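4. 手首カメラを用いた平行二指グリッパの比較

4.1 比較の狙い

前章までに述べた把持計画器は、固定カメラの視点だけで十分に動作した。本章では視点を手首へ移し、同じ計画器のままグリッパを取り替えたときに何が起こるかを調べる。筆者らがこの実験を楽しみにしていたのは、指の形が把持の成否に効くだけでなく、手首カメラの視野にも直接入り込み、認識側の条件まで変えてしまうからである。機構と視覚が一つの部品の上でぶつかる、たいへん面白い問題設定だと考えている。

比較したのは二種類の平行二指グリッパである。一つはOletti型で、指が長く、開き幅も大きい。もう一つはTestlow型で、指は短く、開閉が速い。どちらも同一の六軸アームモデルの先端に取り付け、制御周期、速度上限、把持力の指令値はそろえた。手首カメラの取り付け位置はグリッパごとに調整せず、フランジからの相対姿勢を固定した。調整すれば双方の成績が上がることは予備実験で分かっていたが、今回は「付け替えてすぐ使う」場合の差を見たかった。

4.2 環境と手順

実験はすべてシミュレータWundale上で行った。Wundaleは接触計算が軽く、手首視点の描画を制御ループと同期させられる点がありがたい。描画は簡素なテクスチャと柔らかい陰影にとどめ、背景の見た目は条件間で変えていない。

試行は各グリッパにつき121回とした。対象物は薄板、円柱、直方体など12種で、初期姿勢は乱数で与え、両グリッパに同じ乱数列を用いた。一回の試行は、接近、位置合わせ、閉指、持ち上げの順に進む。位置合わせの段階では手首画像のみを入力とし、固定カメラの情報は遮断した。持ち上げたあと8秒間保持できた場合を成功とする。制御器には、画像上の偏差をそのまま速度指令に変える比例型と、Stojanović型と呼んでいる予測型の二つを用意した。後者は数ステップ先の指先位置を画像上に投影し、遮蔽される領域をあらかじめ重みから外す。

予測型の実装にあたっては、指の三次元形状をグリッパごとに読み込ませた。形状データは粗い多面体で足りる。細かな面取りまで再現しても偏差の推定はほとんど変わらず、計算時間が延びるだけだった。この結果は筆者らにとってうれしい誤算で、新しい指を試すときの手間が一気に軽くなった。

4.3 結果と考察

比例型の制御器では、二つのグリッパの差がはっきり現れた。Oletti型は円柱と直方体で安定していたが、薄板では位置合わせが終わらずに時間切れとなる例が目立った。Testlow型は薄板でも収束が速い一方、対象物の中心がずれたまま指を閉じ、持ち上げの途中で滑らせることがあった。

予測型に切り替えると、Oletti型の時間切れは大きく減り、残ったのは7回であった。失敗の記録を一つずつ再生してみると、その大半は接近経路が台の縁に近い場合に集中していた。縁の周辺では明暗の境目が多く、対象物の輪郭と取り違えやすい。ここは照明条件を振って改めて調べる価値がある。

手首視点での遮蔽の様子を図3に示す。指を大きく開いた状態では左右の指の間に背景が見通せるが、グリッパ本体が視野の下部を広く占めるため、その陰に一部隠れた、平たい物体の縁か柄の先端らしきものは細い三角形の断片としてしか写らない。比例型がつまずいたのは、ちょうどこのように手がかりが乏しくなる場面である。

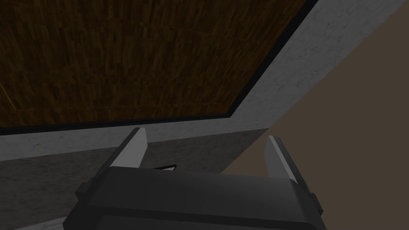 図3 手首視点から見た開指状態のグリッパ。指の間、本体上縁のすぐ上に白く細い断片が見える。

指をもっと短くすれば遮蔽の問題は消えるのではないか、という意見が11月の輪講で出された。カメラを指の間に埋め込めば予測型の制御器すら要らなくなる、とも指摘された。どちらももっともな提案で、筆者らも議論に熱が入り、その日のうちに簡単な追加計算を試みた。指を短くすると確かに指先による遮蔽は減る。しかし本体が対象物に近づくので、本体の上縁による遮蔽はかえって増えた。Testlow型が中心ずれを起こしやすかった理由も、これでかなり説明がつく。埋め込みカメラについては、閉指の直前に焦点が合わなくなる問題を現在のWundaleでは再現できず、判断を保留している。

以上を踏まえ、次章の多品種実験ではOletti型の指と予測型の制御器の組を基準構成とする。Testlow型も、接近速度を重視する条件では引き続き使う。両者を同じ作業の中で持ち替える構成にも大いに心をひかれるが、工具交換の時間をどう評価に含めるかが決まっておらず、本稿では扱わない。なお、指形状の粗い多面体データと試行時の乱数列は、付録Bに記した手順で再生成できる。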